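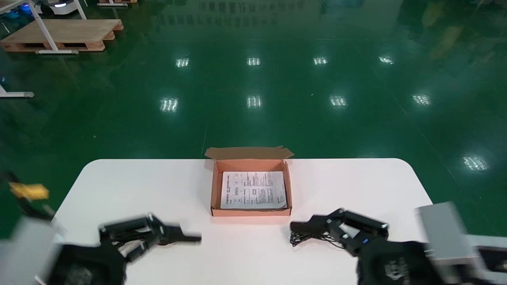 Packing cables and leaflets into retail boxes is dull work, and it is the job Jhun Macaraeg wanted off his hands first. He runs the outbound side at Skinulstead, a company that ships small electrical accessories in plain cardboard. Since June he has been testing a two-arm packing cell from Cerkum, rented by the month with software and support included. The product he chose for the trial is a shallow box with a printed leaflet lying flat in the bottom and the lid flap standing up at the back, and the arms work from either side of it on a white table. "People see the box and say, that's easy, it's a box," he says. "Then I hand them a power cord and ask them to program it."

Macaraeg had looked at automation before. A few years ago he asked for a quote on a fixed packing line, and the number ended the talk quickly. It also would have meant one box size for as long as the line was in the building. "We have 33 box sizes," he says. "Some of them we run for two days and then not again until the next order. A line makes no sense for that."

The Cerkum service is sold differently. The customer gets the table, the two arms, the cameras and a software license called Trurotico, which is where jobs are set up and stored. A new job is taught by guiding the arms through it by hand, many times over. Macaraeg was told to plan for 60 good demonstrations per product before judging the results. His first product took longer.

"I threw out a lot of the early ones," he says. "I was rushing, and the arms learned my rushing. If you pick the cord up a different way every time, you get a machine that can't make up its mind. So we wrote down one way to do it and stuck to that."

The cord is the hard part. A leaflet is close to the same shape each time. A folded cord opens up, twists, and hangs differently depending on where it is held. Macaraeg's advice is to grip the whole bundle low, with all the strands between the fingers, and let the loop stand or hang as it likes until it is over the box.

"For the first week we were grabbing one strand," he says. "You lift it and the rest stays on the table. I don't blame the arm for that. I taught it."

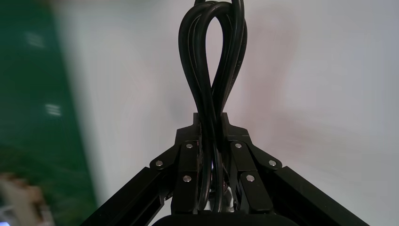
Cable bundle held between the gripper fingers, seen from the wrist camera.

He gives the wrist cameras a good deal of the credit. The head camera shows where the box is, but it can't always tell whether the fingers have closed on the full bundle. He would have skipped the wrist cameras to save on the monthly fee, and a technician at Živković, the dealer that handled the installation, talked him out of it. "He was right and I've told him so," Macaraeg says.

There are complaints. The fingers that come with the cell are good on cords and less good on a single sheet of paper, so at Skinulstead the leaflet still goes into the box by hand before the job starts. Macaraeg asked for softer finger pads and is waiting on them. He also thinks the Trurotico job list is hard to read once there are more than a few products in it, and he wants to be able to copy a job from one box size to the next without starting over. Support answers the phone, he says, but software changes come slowly.

The arms carry their own cables on the outside, held in clips. He has no strong feelings about that, except that he checks the clips at the start of each shift. "It's on the checklist. You look, you push on them, you go on to the next thing."

Speed is the question he gets most from other managers. The cell is slower than a trained packer, and he doesn't expect that to change soon. In its best week so far it finished 1454 boxes. In the worst, when the cord supplier switched to a stiffer jacket, it finished 671. "The stiff cord was a different product as far as the arms were concerned," he says. "We had to go back and teach it again. I wish I'd known that going in - I would have asked purchasing to warn me."

He plans to keep the rental going and add two more products, both with shorter cords. The packers who used to do the first product have moved to mixed orders, where he was short of people anyway.

Asked what he would tell a company of the same size, he goes back to the table. He wants it set up the same way every morning, with the box in the middle near the far edge, the flap up, and an arm on each side with its fingers open. The starting position is the one thing he won't let anyone change without asking him.
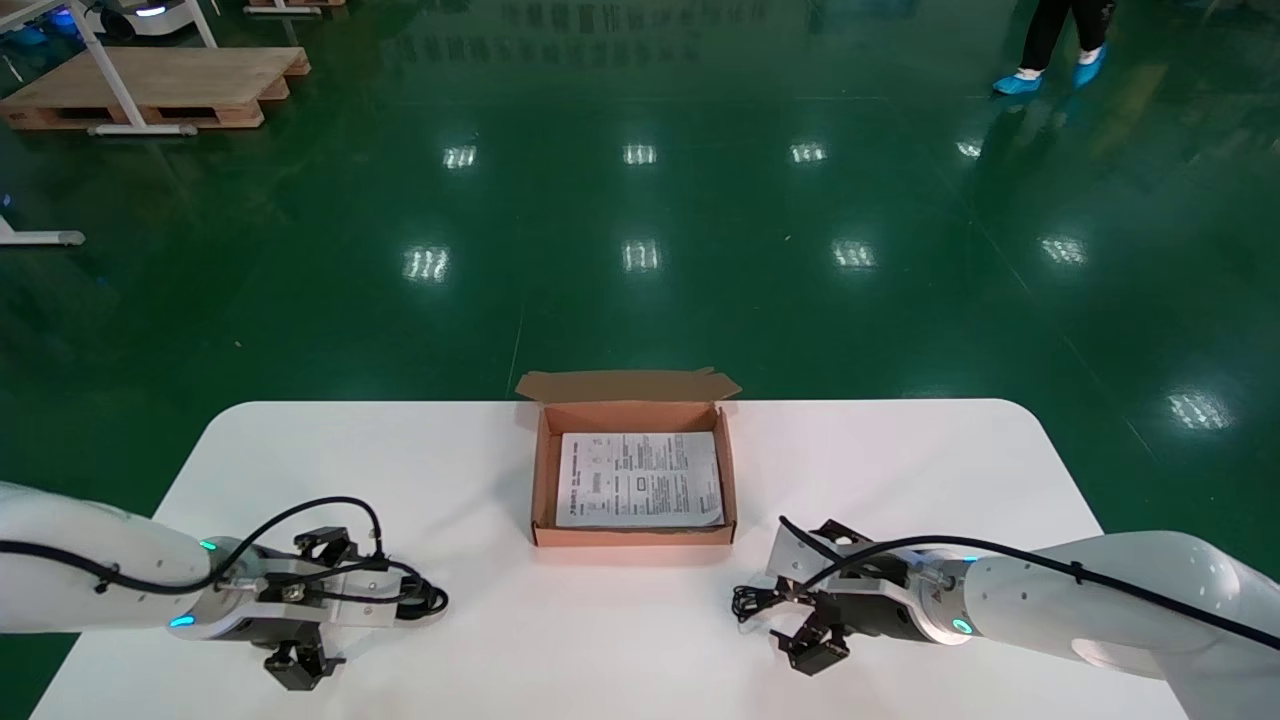
What the rental includes

Two arms with grippers, table, head camera and wrist cameras
Trurotico license for one cell
Installation and first-day training through Živković
Phone support during working hours

Finger pads and extra training days are billed separately. Cerkum quotes the monthly fee by request.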